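What the arm changed for us

I've worked at Virton since September, mostly on the packing side. We make up small sets of food colouring for bakers and craft shops. Until this spring every set was put together by hand: large bottles at one end, small bottles in trays, twelve sets to a carton.

Now there is a robot arm being tried out for the sorting. It picks a bottle, puts it in the tray and goes back for another. It is slower than any of us. It also doesn't mind doing the same thing at 4 in the afternoon, when most of us are starting to mix up the oranges.
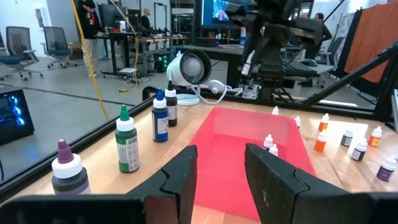

Small bottles in and around the pink tray, larger ones down the left.

The work hasn't gone away but it is different. Two of us used to stand at the bench all shift. One of us now sets out the bottles and checks the trays, and the other has moved over to labels and returns. My wrists are better for it. I do miss the talking – checking trays is a quiet job.

The pay question is still open. We were told the checking role would be graded after the trial at Drestberg, our other site, and I haven't heard anything since. Some of the older hands would like it in writing, and I agree with them.

I've also had to learn how to stop the arm, restart it and fill in the fault sheet. The training took 21 minutes, which felt short. I asked for a second go and got one the next morning.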